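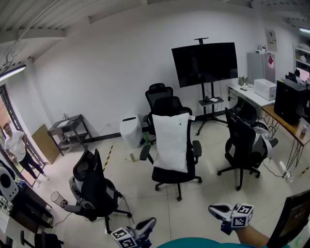

Equipment spending under the Garside grant stands at two orders placed and one deferred, and this report asks for a decision on the third before the autumn ordering window closes. The deferred order is the second pair of hand-held grippers. The team has one pair in use, each with a marker cube for tracking, and the working area is still the shared office at Nirnville, where recording is done among the desks, the wheeled chairs and the large screen on its rolling stand. Soft items such as a pillow placed on a chair seat are in the task list, and they set a wider jaw opening than we budgeted for in the original plan.

Period covered: June to date of report
Date of report: 2026-08-04
Prepared by: Hashini Wijesinghe
Distribution: Ottar Bråten, Anjana Pathirana

1. Orders placed

The tracking computer was ordered from Terell and is in service. Storage was specified at 24 terabytes, which Ashraful Haque considers enough for the current recording rate but not for a second operator working in parallel. No further storage is requested in this period.

The spare parts order (jaw pads, fasteners, cable sets) was split in two after the supplier changed its packing quantities. The first half is closed. The second half is open under order reference 1901 and will be invoiced on delivery. We have asked for the cable sets in the longer length — the short ones do not reach from the tables to the middle of the room.

2. Order deferred

The second gripper pair was planned as a direct repeat of the first. We stopped it for two reasons. Jaw wear on the first pair was higher than the supplier's table suggested, and the wider jaw is now offered as a separate part. Buying the repeat and then the wider jaw would cost more than buying the wider version at the start.

Grigoris Koutsoukos has a written quotation for the wider version. The unit price is higher by 1000 dollars per pair. Lead time is unchanged. Existing marker cubes fit both versions, so no change to the calibration procedure is expected, although this has to be confirmed on a loan unit before we sign.

3. Floor space and power

The budget assumed a dedicated recording room at Flindimham from the start of the second year. That room is not yet released by the building owner. Until it is, two operators cannot record at the same time, and a second pair would serve mainly as a replacement during repairs. Loose cable on the floor remains a trip risk in a shared office. Anjana Pathirana has priced overhead cable routing and extra floor tape; both fit within the existing safety line.

Power is adequate for present use. A second computer would need its own circuit at Nirnville. At Flindimham the circuit is already in the fit-out drawing.

4. Budget position

Hardware: underspent, entirely owing to the deferred order.
Consumables: on plan.
Safety and fit-out: on plan, with cable routing to be charged here if approved.
Travel: small overspend after an unplanned visit to the gripper supplier. Covered from the travel reserve.

We request that the hardware underspend be carried forward and not returned at the half-year review.

5. Decisions requested

Approval to replace the deferred order with the wider gripper version, subject to the loan unit test.
Approval to carry forward the hardware underspend.
Confirmation of whether the Flindimham room should stay in the plan for year two. If it is dropped, the second computer should be dropped with it.

The quotation is valid for 3 months from issue. Grigoris Koutsoukos can supply the full price breakdown and the wear measurements on request.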